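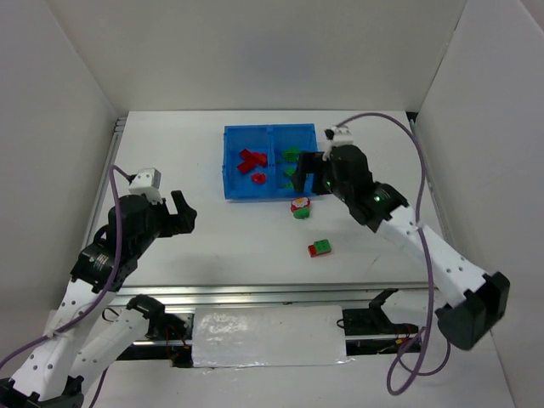 Clitex:歴史冒険小説あらすじコーパス

2021年9月2日 文:Delyth Llewellyn

概要

Clitexは、ルニエ(Runier)戦記と総称される歴史冒険小説17作について、章ごとのあらすじを集めたテキストデータです。収録数は3,255件。包囲戦、脱走、取り違えられた書状、瀕死のまま三章にわたって演説を続ける老将など、この分野に必要なものはおおむね揃っています。

原作を読まずに済ませるためのデータではありませんが、そういう使われ方をしていることは承知しています。

収録内容

1件が1章に対応します。項目は次のとおりです。

work_id:作品番号
chapter:章番号。原作の番号が飛んでいる場合は飛んだまま
summary:あらすじ本文
places:地名。現代の地名への置き換えはなし
persons:登場人物。変装中の人物は変装名と本名を併記
siege:包囲戦の有無(0か1)
fate:章末時点での主人公の状態

fateの値はalive、captured、presumed_deadの三種です。deadも用意したのですが、主人公に使われたことは一度もありません。脇役についてはこの項目がなく、たいへん助かっています。

作成方法

初稿はIngrid Ridgewayと私で分担しました。Ridgewayが戦闘の章を、私が恋愛と外交の章を受け持つという取り決めでしたが、宮廷で求婚している最中に城門が破られる章が多く、境界線は早々に崩れました。五月に全件を読み直し、文体だけは揃えてあります。揃っていないところは、締切の近さを示す資料としてお読みください。

あらすじは1件あたり日本語で100字前後です。ただし『アスタウの渡し』の終盤は、ひとつの章で和平が二度成立し二度破れるため、その限りではありません。

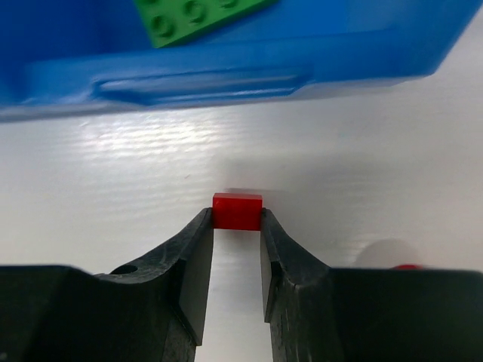 青い容器と、その中の緑のレゴブロック

表記について

人名の揺れは原作に従っています。渡し守のジェイムズ(James)は、第二作ではジェイムス、第五作では単に「あの男」と書かれます。personsではJamesに統一しましたが、第五作の「あの男」のうち一人は別人だという説があり、Ridgewayはこの説を支持しています。私は支持していません。データは私の側に寄っています。

地名アスタウ(Astau)は川の名でも町の名でもあり、後期の三作では公爵家の名にもなります。placesに入っているのは川と町だけです。両者の区別はしていません。「アスタウを失った」という一文について、失ったのが町なのか渡河点なのか、前後の章を読んでも決められなかったためです。

既知の問題

・siegeの判定が甘い。城の前に軍がいて動かなければ1にしたので、道に迷って停まっていただけの軍も含まれます。
・第九作は初版と改訂版で結末が違います。収録したのは改訂版です。初版では馬が助かりません。
・語り手が嘘をついている章は10件ほどあり、あらすじも嘘のままです。後の章で訂正されるまでお待ちください。
・敵方の人物は名前のないことが多く、personsの数で陣営の規模を比べると、主人公側が常に大軍に見えます。作者の狙いどおりかもしれません。

向いている用途、向かない用途

章の要約、人物名の対応付け、物語の展開の分類などに向いています。史実の確認には使わないでください。作中の冬は一年に二回来ることがあります。

また、全章の結末が書いてあります。冒頭に警告を入れるべきだというご意見を以前いただき、検討のうえ、この位置に入れました。

変更履歴

1.2:第十一作の章番号のずれを修正。処刑された人物が翌章で乾杯していた件はこれで解消しました。
1.1:変装名の併記を開始。
1.0:公開。

誤りの報告は作品番号と章番号を添えてお送りください。「あの男」に関する報告はRidgewayが担当します。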